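Radus Approves Purchase of Hand-Held Grippers for Stolska Laboratory

Radus has approved the purchase of 70 hand-held grippers for its Stolska laboratory, to be delivered in 2 lots. The order also covers 1,543 replacement finger pads, which the laboratory expects to last through the next budget year. Cloth-handling work will receive the first lot in August. 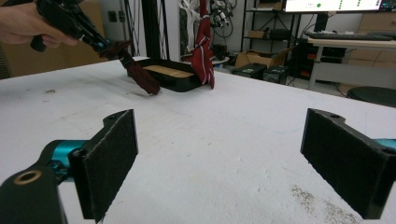

Genji Tamura told the budget meeting that spare pads should be listed on a separate line from the tools, as they wear out sooner and are reordered more often. The request was accepted and will apply to all later orders.

Bids were received from Tsuji and Florkard. A final choice of supplier will be made after both firms confirm their repair terms. Funds for additional storage shelving were deferred. Departments that wish to share the equipment should submit their requests in writing to the Stolska office.

Related items
Stolska Laboratory Posts Equipment Booking Rules
Radus Updates Repair and Return Policy
Florkard Parts List Revised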